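Natent: tidying small things into bins

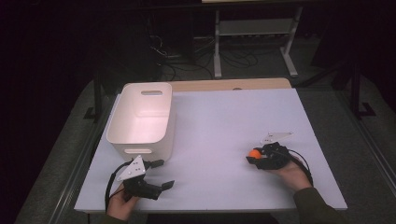
Natent is a collection of short tabletop tidying recordings, made in one room in Vik. The idea is simple: there are small objects and there is a bin, and at the end of a good recording the objects are in the bin. We chose the plain white storage bin with cut-out handles for many sessions. An orange ball is one of the objects. It is small, and against a white table it is easy to find also for tired annotators.

Contents

The first release has 40 sessions. Each session has one folder, with the recording and a text file of notes. Three sessions have no notes; they are listed in missing.txt.

Objects

Balls, wooden blocks, spoons, bottle caps and 15 socks. The socks are kept in a separate list, as they change shape and the labels for them are less exact.

Labels

Every session is marked "in bin", "beside bin" or "not finished". Frøydis Aasen made the labels and Joar Strömberg checked them. When they did not agree, we kept both labels.

Known problems

White objects on the white table are sometimes labeled too late. The word "bin" was written as "box" in the oldest notes, and we did not correct this.

Changes

2026-02-17: first release. The sock list will be updated in April.

Questions and corrections: please write to Hedvig Forsberg.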